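Nomora Makers Board > Printed Parts and Small Projects > Finishing and Layout

Topic: Cubes and a ring on a checkerboard mat: corners, colors, and that hatched face

plumbobpatty
Posted 28th July

Hello all, long-time reader and very occasional poster. I've been putting together a little tabletop set, which in my notes has gone by the name Matodach for so long that I suppose it's stuck with it now. It's cubes and a ring, and they live on a big checkerboard where every white square has its own little coded marker. I love that board more than I probably should. The black squares are plain and solid, the white ones each have a blocky little pattern, and after enough evenings with it you start to see letters and hooks and crosses in them (my youngest has names for several, none of which I can spell).

Anyway, I have questions about the parts and a couple about the layout, so bear with me, I'll try to keep this to one post. 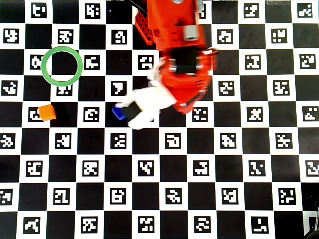 The artwork went to Lo Presti, the print counter two towns over, and the one thing I asked them over and over was to leave the scale alone. My first attempt at a different shop came back with "fit to page" applied, and the squares were all a hair too small, and I didn't find out until I put a steel rule on it at home. So if you take one thing away from this post, bring a ruler to the counter!

My questions, in no order whatsoever:

The cubes are 30 mm on a side with softened edges. Would you soften them more? I like a corner that's kind to the fingers, but I don't want them looking like dice that have been through the wash.

How much does the infill-looking hatch on one face bother you? On some of mine you can see fine diagonal lines when a lamp hits it, and on others I can't find them at all.

And is a thin ring going to be a nuisance on a patterned board? I worry about it getting lost over the black and white.

---

tinsnips_and_tea
Posted the same evening

Oh, I like this. I'll start with the ring, because I have opinions. Go for a color that isn't anywhere on the board, which on a black and white board leaves you the whole rest of the paint store. I had a set with a gray ring once and spent half my life patting the table looking for it. Green or yellow would be my pick. Thin is fine if the color is loud.

On the edges I'd leave them. A 2 mm radius is plenty on a 30 mm cube. Go much bigger and they stop stacking nicely, and stacking is most of the fun.

As for the ruler, yes yes yes. I'd go further and draw a line of known length in the margin of the artwork, so the person at the counter can check it before they trim. Mine were glad to have it.

---

oldgluepot
Posted the next morning

I'm going to disagree with the crowd (a crowd of one so far, sorry tinsnips) and say thin rings on busy patterns are a headache whatever color they are. Your eye wants to follow the squares. If it were me I'd go for a fat ring, something with a bit of height to it that throws a shadow. It's easier to pick up too, and my hands aren't what they were.

The hatch is your top or bottom layer. Every flat face finished that way has it and I wouldn't lose sleep. If you want it gone, slow the last layer down and see. Sanding will make it worse before it makes it better, and on darker plastics you'll get a chalky patch that you'll regret by supper.

---

plumbobpatty
Posted the next morning

Thank you both, and what a nice thing to wake up to! I should have said that the ring is already green, and I do find it easy to spot, so maybe tinsnips and I are kindred spirits. Here's how it sits on the board.
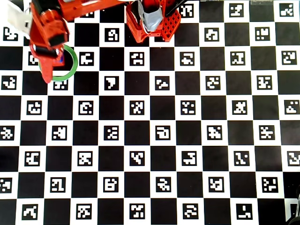 Thin green ring lying across the squares, with a marker directly beneath the bottom of it.

You can tell from that how thin it is. I take the point about picking it up, oldgluepot. My mother would side with you, and she is going to be the chief customer for this set come December, when everybody is at our house and the weather keeps us all indoors. So I'm leaning toward keeping this one and making a fatter sister for it, and letting people choose.

What I keep going back and forth on is whether a ring should sit over a single square or straddle a few. When it straddles, you get a bit of everything inside it, black and white and maybe a corner of a pattern, and I find that pretty. My husband says it looks like I missed.

---

marginwalker
Posted that afternoon

Straddle, all the way. A ring centered neatly in one square looks like it came stuck there.

Can I ask about the layout as a whole, though? You say cubes and a ring. Is there a starting position or do you just set them down wherever? I ask because I do something similar with a plain checkerboard for my nephews, and what I learned is that if the pieces start in the same spots every time the kids stop looking at the board at all. We now drop them anywhere and shuffle a bit. It's more of a mess and they like it a whole lot more.

I'm also nosy about your colors. Mine are all from a sampler box and no two match.

---

plumbobpatty
Posted that evening

No starting position! Or I had one, written out on a card and everything, and it lasted a single evening. Now they go down any old how. The orange one ends up near the ring more often than not, and I couldn't tell you why, I think I just like those two colors together. 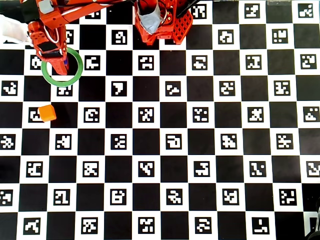

Orange cube just below and a little left of the green ring.

Colors are orange and a deep violet-blue for the cubes, and I'd love a third. The orange and the blue both came from Pelero, bought months apart, and I was pleased with how even they are. The blue is the one that shows every line. Under the kitchen light it's a lovely dark thing, and then you turn it toward the window and one face goes nearly silver.

---

tinsnips_and_tea
Posted that evening

That orange is a treat against the black and white. I notice it's sitting a bit tilted with one side brighter, and that's what I love about rounded corners, the light gets to slide around them. Please don't change the radius.

For your third color, yellow. I'm going to keep saying yellow until somebody stops me.

---

oldgluepot
Posted later that evening

Yellow gets grubby. I made 16 yellow pieces for the church sale and by lunchtime they looked like they'd been kept in a pocket with a pencil. Go for a good strong purple, or if that's too near your blue, a plain red. And I stand by the fat ring, though I'll admit the green shows up better than I'd figured.

One more thing on the board itself. Does the cube covering up a marker matter to you? If those patterns mean something in your game, then a piece parked on top of one hides it, and somebody is going to argue about it. I speak as a person who has been argued with over a good deal less.

---

plumbobpatty
Posted the following day

They don't mean anything in the rules, no. There barely are rules. I did think about it early on, and then I watched everyone cheerfully plop cubes on top of the patterns and peek underneath to see which one they'd landed on, and decided that was a better game than the one I'd written.

Purple versus yellow is going to split this household, I can already hear it.

I spent a good long while after supper looking at the blue cube up close, on account of what you said about the last layer.

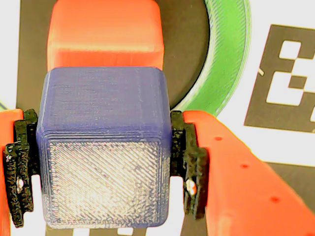
So the diagonal hatching is on the one face only, and the darker side next to it has the ordinary straight layer lines, with a little stack of ridges where the two meet. I'd never paid those ridges any mind before, and now I can't stop running my thumbnail over them. I'm fairly torn. Part of me wants to slow the last layer as oldgluepot says, and part of me has gotten attached to having one face that catches the light differently, so you can tell which way up it's landed without painting anything on.

The orange has layer lines too, by the way, only much fainter. You have to go looking.

---

marginwalker
Posted the following day

Keep it! A face that flashes when you turn it is a feature people pay for. If you had a hundred of them in a row I might want them all identical, but you've got a small set for a family table and I think a bit of variety in the surface is charming. I have 100 or so plain wooden ones in a tin at home and I never reach for them.

If you do try slowing the layer, do one cube and set it beside the old one in the same light before you commit to the rest. I changed a whole batch once on the strength of a single look under a desk lamp, and in daylight I liked the old ones better.

---

oldgluepot
Posted the following day

I'd still slow it down, but it's your table. On those ridges, a soft brush and some warm soapy water will get the dust out of them. No scouring pads please, I've seen what they do.

---

tinsnips_and_tea
Posted two days later

Checking back in to ask whether a decision has been reached on yellow.

---

plumbobpatty
Posted two days later

It has, and you'll be happy, and oldgluepot will be half happy: one yellow, one purple, and both households of opinion get a cube. The hatched face stays on the blue. I'm going to do a slow-layer version in the purple and put the two side by side by the window like marginwalker said. The fatter ring is next on the list after that, also in green, so it matches its sister.

I'll also be adding the measuring line to the margin before I order another board, as my sister has asked for one and her table is longer than mine. Will post when they're done, though with school starting up again it may be a while.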